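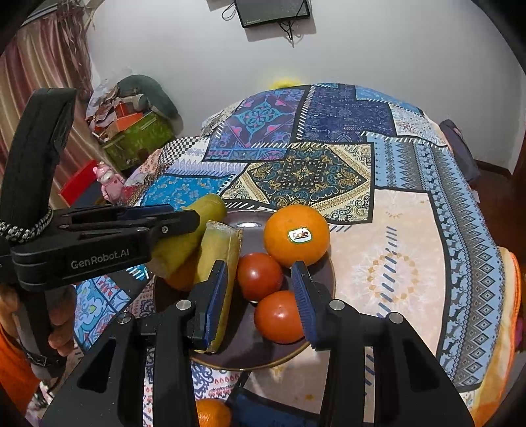 Vilho Miettinen schrieb unter meinen letzten Beitrag, tausend saubere Aufnahmen seien ihm lieber als zehntausend aus fremden Küchen und Wohnzimmern. Wer Greifen lernen lassen wolle, brauche gleiches Licht, gleiche Tische und Leute, die jeden Tag dasselbe tun. Alles andere sei Rauschen, das man später teuer herausrechne.

April, von Gerardo Macaraeg

Ich halte das für falsch, zumindest für die Art von Aufgaben, um die es uns geht. Eine Tomate neben einer Orange auf einem Teller zu fassen, ist für einen Menschen keine Aufgabe. Für ein lernendes System ist es eine, und sie wird schwieriger, sobald die Tischdecke gemustert ist oder ein zweiter Greifer ins Blickfeld ragt. Genau solche Fälle müssen in den Daten vorkommen.

Bei Asari haben wir im ersten Jahr nach Miettinens Rezept gearbeitet: grauer Tisch, feste Lampen, 4 Gegenstände, immer dieselben 5 Personen. Das Modell war danach auf dem grauen Tisch sehr gut. In der Teeküche ein Stockwerk tiefer griff es neben die Zitrone. Wir haben die Sammlung dann umgestellt und handgeführte Greifer in Haushalte gegeben. Rund 100 Haushalte haben bisher mitgemacht. Die Ausbeute pro Stunde sank deutlich, und ein Teil der Aufnahmen war unbrauchbar.

Diese Kosten will ich nicht kleinreden. Jemand muss die Aufnahmen durchsehen, und das Durchsehen ist eine ermüdende Arbeit, die zu schlecht bezahlt wird. Im Projekt Plallisus lag zeitweise mehr Material im Wartestand, als wir in einem Monat sichten konnten. Auch die Einweisung dauert länger, wenn die Leute zu Hause arbeiten. Manche drücken weiches Obst zu fest, andere legen die Dinge so vorsichtig ab, wie sie es ohne Gerät nie täten.

Trotzdem würde ich das Geld wieder so ausgeben. Ein Labor kann Unordnung nachstellen, aber es stellt immer die Unordnung nach, die den Mitarbeitern gerade einfällt. In einer Wohnung liegt das Obst so, wie jemand es hingelegt hat.

In einem Punkt gebe ich Miettinen recht. Wer in Wohnungen sammelt, nimmt auch auf, was dort an der Wand hängt und in der Ecke liegt. Die Beteiligten müssen das vorher wissen und Aufnahmen zurückziehen können, auch noch nach Wochen. Bei uns war diese Regel anfangs zu schwammig formuliert. Inzwischen steht sie auf der ersten Seite der Vereinbarung.

Diese Website verwendet Cookies. Mit der weiteren Nutzung stimmen Sie dem zu. Einstellungen ändern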